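Bimanual hanger task: gripper force vs. wrist camera for the June demo
Club forum > Manipulation

mprobert
We have 475 teleoperated episodes of the shirt-on-hanger task. The policy trained on them inserts the first shoulder reliably and drops the second. Success on the full task is 2 out of the last 20 rollouts. I want to change one thing before June. Candidates are softer fingertips or a higher current limit on the right gripper.

fdelaunay
Neither. Look at your demos first. If Maëlys and Clémence grasp at different points, the policy averages them and lands on nothing. Fix the grasp point and record again.

mprobert
They do differ. Maëlys takes the shoulder seam, Clémence goes lower. I'm not discarding half the set over it, though.

cuder73
Disagree with Fabrice. We ran mixed operators last semester with no penalty. Thin fabric slips at low current. Raise the limit and check motor temperature after every ten episodes.

fdelaunay
You were folding towels. A towel has no collar and no hanger in it.

mtexier
Operator here. The second shoulder is hard by hand too. Once the hanger is in at the collar, both grippers are holding cloth and neither one is holding the hanger, so it rotates when I pull.
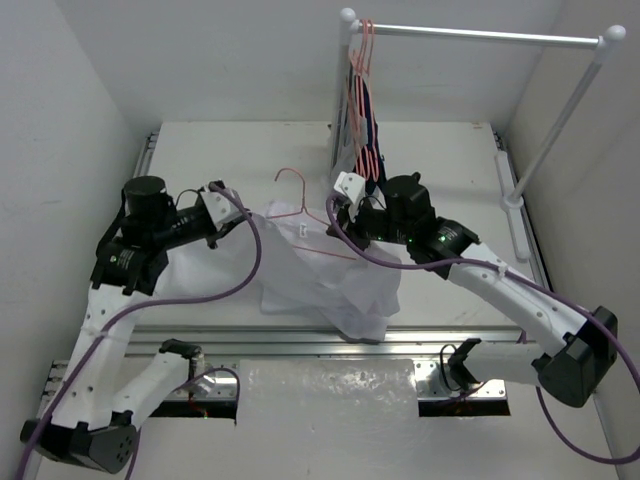 I get around it by keeping the lower folds on the table until the bar is level, then lifting both sides together. Clémence lifts early. I would settle on one procedure, write it down, and record 73 new episodes with it before touching the hardware.

mprobert
Fine. Same current limit, one procedure, 73 episodes. I'll fine-tune from the 1300-step checkpoint and post the loss curves.

cuder73
Log the gripper current anyway.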